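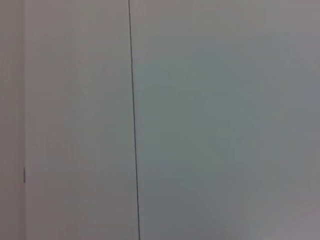 Hamada woven baskets: two months of bread, post and odd socks

Right, I've been promising a post about baskets since May and a few of you have been nagging (you know who you are), so let's get on with it! I bought a pair of the Hamada ones from Forside when we were redoing the kitchen shelves, and I've now lived with them long enough to have opinions. Quite a lot of opinions, for something that holds onions.

First thing, the price. They were 16 pounds each, or you can have the cheaper Branex ones for less, but I'd had a Branex before and the handle came off in my hand on the stairs. Never again. Forside also wanted to charge me for delivery, so I took the bus and carried them home on my lap, stacked one inside the other, with a lady across the aisle asking if I was off on a picnic.

They did smell when I got them home. Sort of like a hay barn, not horrid, but you wouldn't want your bread in there straight away. I left mine by the back door for a couple of afternoons and it went off nicely. There were a few sharp ends poking out inside one of them too, and I snipped those with nail scissors before they could get at my good tea towels.

What I love is the rim. It's a proper thick plait and you can grab it anywhere, which matters when you're dragging the thing off a high shelf on tiptoe with one hand. My old baskets had a skinny little edge that went wobbly within weeks, and these haven't budged.
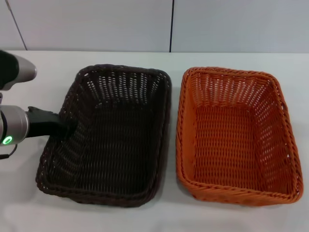
Two wicker baskets side by side, with the very dark brown one on the left.

What I don't love is the cleaning. Crumbs! They get down into the weave and they stay there. The hoover nozzle does most of it, then I go round with an old toothbrush, and there's still always a bit of onion skin wedged in a corner when I've finished. If you're keeping anything floury in there, put a cloth in first. I cut up an old pillowcase and it does the job, although it isn't going to win any prizes for looks.

My friend Trí La borrowed one for a week to keep skeins of wool in and brought it back rather quickly, as the fluffy stuff snagged on the weave. So I'd say no to knitting unless you line it. Post, spuds, gloves, chargers, all fine. I did try one in the bathroom for flannels and it felt a bit damp underneath after a few days, so that's been moved back to the kitchen as well.

One more grumble, and it's about shelves. The sides slope outwards, so measure across the top and not the bottom. I measured the bottom. We ended up moving a whole shelf of the Brornard unit up a notch, with a fair bit of swearing, and the cookery books now live in the hall.

Would I buy them again? Yes, and I'm already eyeing up a third for the shoes by the front door. I'd give them 85 out of 100, with most of the lost marks going on crumbs.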